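# Braltora Reports Growth in Paid Music Subscriptions

Aug 14, 2020
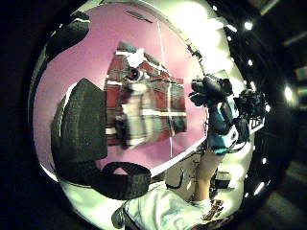
*A gloved hand near a pink wall panel.*

Music streaming company Braltora added 2619 paying subscribers in its smaller regional markets during the second quarter, according to results released by the company. The figure exceeds the internal target set at the start of the year and reflects steady demand for the family plan – the lowest-priced option per listener.

Average revenue per subscriber declined over the same period. The company attributed the change to longer free trials and to a student discount of 30 percent, which will remain in place through the end of September.

"Listeners are staying with the service after the trial period ends," said Gönül Aksoy, director of subscriber operations. "Our focus for the next two quarters is on keeping them."

Braltora also confirmed a licensing agreement with Jillovum, an independent distributor that represents 93 labels. Under the agreement, 4000 recordings will be added to the catalog in stages. The first group covers folk and chamber music, and later releases will include archival live sessions. Financial terms were not disclosed.

Toàn Phan, head of rights at Jillovum, said that labels will receive monthly statements under the new contract. Quarterly statements have been standard for the distributor until now. Reporting software for the statements will be supplied by Flolteck, which already handles royalty accounting for Braltora.

Artists whose recordings are included in the first group will be notified by their labels. Those with questions about split payments or missing credits should contact the Jillovum rights office before September.

Braltora will publish its third-quarter results later this year. Tuva Aasen remains the company's contact for press inquiries.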